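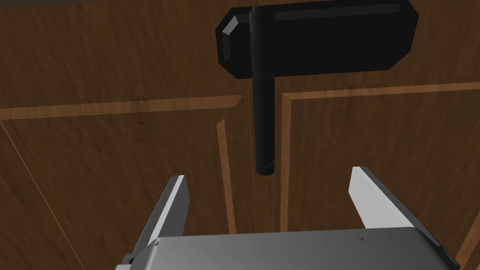
Slide 1: cabinet doors, brown wood with tan trim

Preserving water-in-oil creams: speaker notes
Rawiri Nepia, 10 March 2024

Start with the definition. In a water-in-oil cream the water sits as droplets inside the oil phase. Microbes grow in the water, so the preservative has to be there too. State this before showing any data.

Next, partition. An oil-loving preservative drifts into the oil and leaves the droplets short. Give the Triltus base as the case: the dose met the supplier's range, and the January batch still failed on yeast.
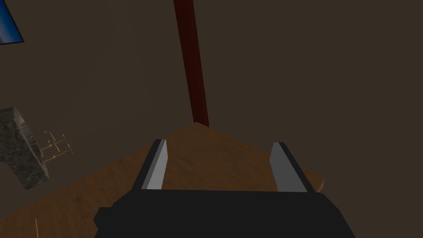 Point out that the pH of the water phase was 6, too high for the organic acid blend used. After correction to 5 the repeat batch passed. Do not claim the same for the Vondden base, which was never retested.

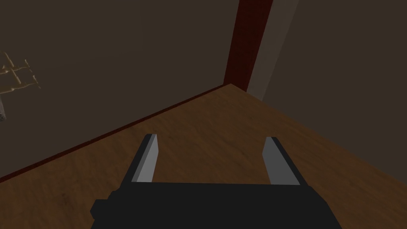 Droplet size

Small droplets limit growth because each holds little food. Homogeniser speeds to quote: 1896 rpm for the first run, 2795 rpm for the second. Mention that the wax content differed between runs, so the comparison is weak.

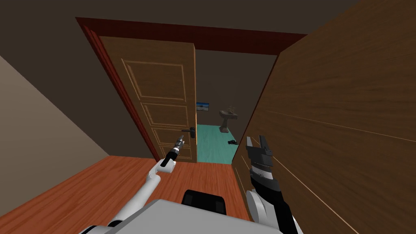

Reading time: 2 min

Questions likely to come up: vitamin E (an antioxidant, does not preserve against microbes); glycerine (lowers water activity, rarely enough alone); the Utia emulsifier (same method, results in the handout, table 2).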